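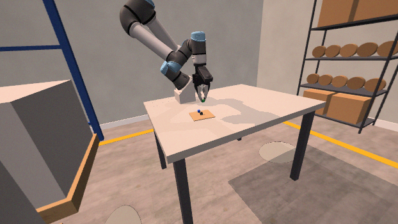 Feron Bench Cell and Cellatex planning software – open day review

Posted 11/6/22

Rating: 3 out of 5

I went to the Feron open day expecting to be sold something, and I was. Whether I was sold enough is another matter. We pack small parts for other firms, and I've been asked more than once why we don't have a robot doing the fiddly end of it. So I took a morning off, signed in, got visitor badge 516 and drank a fair amount of their coffee.

The Bench Cell is a light grey arm with pale blue joint caps and a black two-finger gripper. You plan the job in a program called Cellatex, which draws your table, your arm and your shelving, and you try everything there before anything in the workshop moves. Most of the morning was spent in Cellatex. I'd have liked the split to go the other way.

The job they chose was small balls on a flat board. In the simulation the green one hangs in the fingertips just over the table, while a blue one and a black one sit nearly touching in the middle of an orange-tan board. As a test I think that's fair enough. Small round things are a pain to pick up, and two of them close together is the sort of thing that catches out a clumsy gripper. What bothers me is that a ball in a computer behaves as well as you tell it to. Ours come out of a bag with dust on them.

I asked how long it would take somebody like me to set up that job from nothing. The answer was an afternoon, then "a day or so", then it depended on my parts. I wrote down all three.

Cellatex itself is pleasant to use. I had a go at moving the board nearer the front of the table and the arm found its new path without fuss. You can turn the view with the mouse and look at the arm from behind, which helped me more than the talk did. The scene has a lot of dressing in it, too. There's a black rack with big brown boxes up top and rows of round brown discs on the shelves below, and yellow stripes on the floor. It looks like a proper workshop. I asked whether the arm could be told to fetch something from that rack, and was told this would be "a different conversation", so I take it the answer is no, or not at this price.

Then the real one. They ran the cell in the next room for the last part of the visit, behind a barrier, with their own balls and their own board. It worked, mostly. It dropped one and the operator put it back by hand and carried on talking. I don't hold a drop against anybody, but I do hold it against the leaflet, which says 567 picks in a row without a miss and doesn't say what was being picked, how fast, or who was watching.

Price. The software is £80 a month for one seat. Training is another £1,371, and you do need the training, whatever the front page says. The arm is quoted separately, and I'm still waiting for my quote.

I also asked about Katsaros, who make the gripper. Spare fingers come from them directly and Feron couldn't give me a delivery time. If you run one cell and a finger snaps, that matters a good deal more than how nice the floor looks on screen.

Good points: easy to learn the basics, clear picture, the path planning is quick, staff were polite when pressed.

Bad points: vague about set-up time, too little of the real machine, training sold as optional, spares.

They're holding another open day in March. I've asked if I can bring a bag of our own parts and they said they'd get back to me. If they say yes I'll go, and I'll add to this review afterwards. Until then I wouldn't sign anything, and I'd tell you to ask for the real cell first and the software second. Parking is round the back, by the way, and fills up early.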